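Keeping a Shelf of Old Philosophy Books in Good Shape

Older paperbacks of the Stoics, the Buddhist sutras or Kant were often printed on cheap paper, and they get read hard. A few habits will keep them going.

Store thick volumes flat if they run past 800 pages. The weight of the text block pulls at the spine when they stand upright. Thinner books can stand, packed snugly enough to stay straight but easy to pull out by the sides.

Write notes in soft pencil. Ink bleeds through thin pages, and sticky flags leave glue behind. For longer comments, cut slips of plain paper and mark the page number on each one. 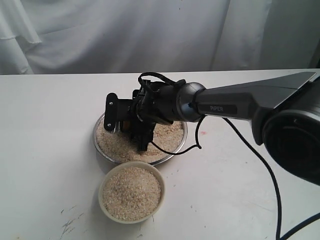
Shallow round tray of coarse grains on a white tabletop.

For a musty smell, stand the book slightly open in a lidded bin with an open dish of baking soda next to it. Leave it for a few days and check for mold before it goes back on the shelf. Don't let the powder touch the pages.

Loose pages can be tipped back in with a thin line of PVA glue along the inner edge. Put waxed paper on both sides, close the book and weigh it down overnight. My Callwood edition of the Analects, 378 pages, has held up this way since November.

Dust the top edges with a dry, soft brush, working away from the spine. Keep the shelf off outside walls and out of direct sun.

Updated 7/16/25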